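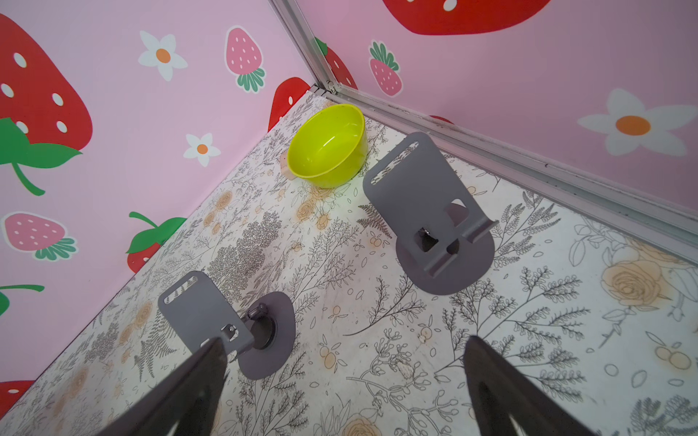
Families attending Rillier Community Kitchen sessions are encouraged to let children prepare their own playdough at home before the May school term activities. The recipe requires no cooking and keeps for 2 weeks in a sealed container. A round, fairly deep bowl with a smooth rim, such as the lime-yellow plastic one shown, is well suited to the task, as flour is less likely to spill over the side when small hands are mixing.

Place 600 g of plain flour and half a cup of salt in the bowl and combine. Stir in two tablespoons of vegetable oil, then add warm water gradually until the dough holds together.
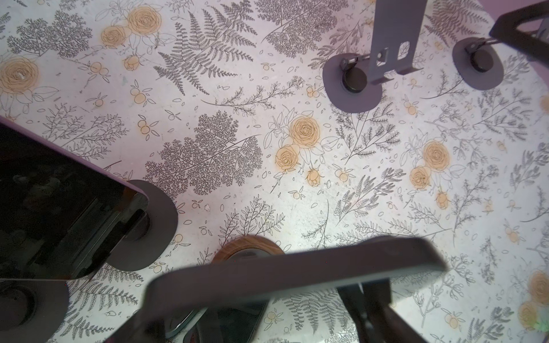 Turn the dough onto a floured board and knead until smooth. If it remains sticky, work in further flour by the spoonful. Food colouring may be added at this stage - gloves are advised. Rest the dough for 15 minutes before use.

Salt dough is harmful to dogs and must be stored out of their reach.

27 July 2026
By Rillier Family Programs
17 shares

Related items
Ullenach Toy Library: borrowing conditions
Cleaning paint from children's clothing
Grevcombe playgroup enrolments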